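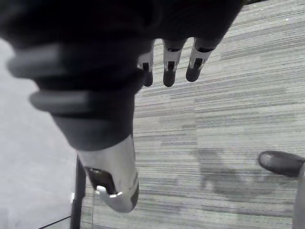 Figure 1. Gray striped carpet.

Noise and Sleep in the Sinmont Residence Hall
Final report, Environmental Health project course

1. Background

Sinmont is a six-floor residence hall on the east side of campus, next to the Canau Street bus stop. Students on the street side have complained about noise for several years. Our group wanted to find out how loud the rooms get at night and whether the residents who report poor sleep are the ones with the loudest rooms.

2. Method

We placed a sound level meter in 6 rooms, one per floor, for two nights each. The meter sat on the desk with the window closed. We also sent a short survey to all 680 residents through the hall mailing list. The survey asked about bedtime, number of times woken, and what woke them. The survey wording was adapted from the one in our Subramaniam course reader.

Floor covering was noted for each room, as carpet and hard floors reflect sound differently. Bathrooms were left out of the measurements. We did note fan noise there, since several survey answers mentioned it.

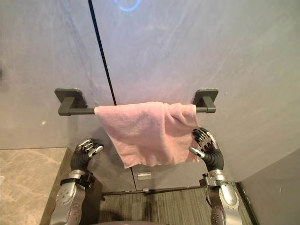 The fans run on a timer and switch off at 11 p.m., so they do not explain any waking later in the night. Plumbing noise was harder to separate out. On the meter it shows up as a short rise that looks much like a door closing in the hallway.

3. Results

The lower floors on the street side were the loudest between 5 and 7 a.m., when bus service starts. The upper floors were quieter in the morning but louder around midnight, mostly from voices and doors. Residents named hallway noise more often than traffic, including on the lower floors, which we did not expect.

4. Limits

Two nights per room is a short period, and one of them fell during midterms in October. The meter was borrowed and we could not check its calibration ourselves. Data from the fourth floor has a gap where the battery ran out.

5. Recommendations

Door closers on the hallway fire doors should be adjusted first. We looked at the Vurivance window seal kit but did not have the budget to test it. A second round of measurements in spring, with the windows open, would be useful.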